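How to Paint a Tabletop White

A worn table can be made usable again in a weekend. You need a sanding block, a quart of primer, a quart of white enamel and a foam roller.

Clear the table and wash the top with dish soap. Let it dry overnight. Sand with 200 grit paper until the shine is gone, then wipe off the dust with a damp rag.

Roll on 2 thin coats of primer - thick ones sag at the corners. Sand lightly between them. Apply the enamel the same way, working in one direction and finishing each pass with an almost dry roller. 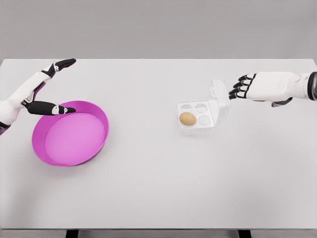 Wait a full day before the second coat of enamel. Keep heavy objects off the top for 6 days. Small chips can be touched up later with an artist's brush, so save what is left in the can.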